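Soil group update: root nodules at Brostcombe

The spring sampling at Brostcombe is finished and the first plates have been read. We lifted clover from 13 plots, cut the healthy pink nodules from the roots and streaked them on yeast mannitol agar. Rhizobium came up from all but 6 of the plots. The plots that gave nothing are on the acid side of the field, where the clover has been thin for years.

The Stellano plots were limed in the autumn and will be sampled in May. The method stays the same: whole plants, roots kept moist, nodules surface-sterilised on the day of lifting. 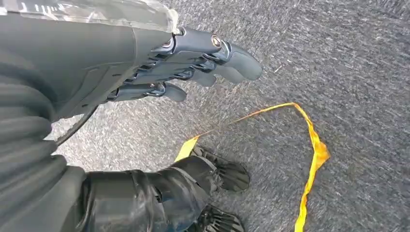
Colonies of Rhizobium are slow enough that plates should be left for a full 6 days before anyone decides they are blank. Several of the Arholm plates were thrown out early last year and had to be repeated. Please also keep them from drying out during that time. Clear plastic wrap laid over the stack, wrinkles and all like the sheet along the grey forearm, is good enough if the incubator has no water tray. Label the base of the dish and leave the lid unmarked.

Slopes of 9 isolates have gone to the Henríquez collection for sequencing. Results will be in the next newsletter, along with the soil pH figures for both sites.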